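Notes from the Mismont Neighborhood Letter: Clearing Out Before Spring
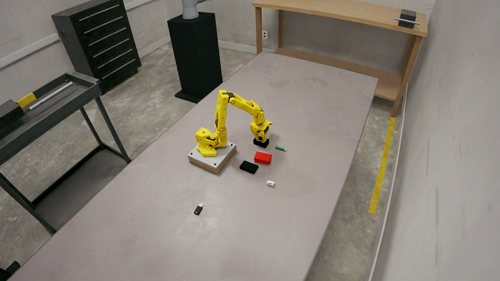 Red box and black block on a long gray table.

I don't know about you, but the end of January always gives me the itch to empty a closet, and this year I finally gave in to it! What began with one stubborn drawer turned into the whole back hallway, and by supper I had 7 bags lined up by the door and a very confused dog stepping over them.

If you have the same itch, the swap shelf on Bakos Street is open again after the holidays, and it is looking a little thin. Good winter coats go fastest, then children's books, then (for reasons I will never understand) cake pans. Last year 2,319 items found new homes that way, which still makes me smile when I think of it. Please leave mattresses and paint at home - the Ernel depot takes those, and they are very nice about helping you unload.

I did keep my grandmother's button tin, all 300 or so years of family mending in it, or so it feels. Some things stay put. The next big swap day will be in June, on the lawn at Flillia Hall, and there will be lemonade.

Mismont Neighborhood Letter | January 31, 2020 | Contact us | Back to top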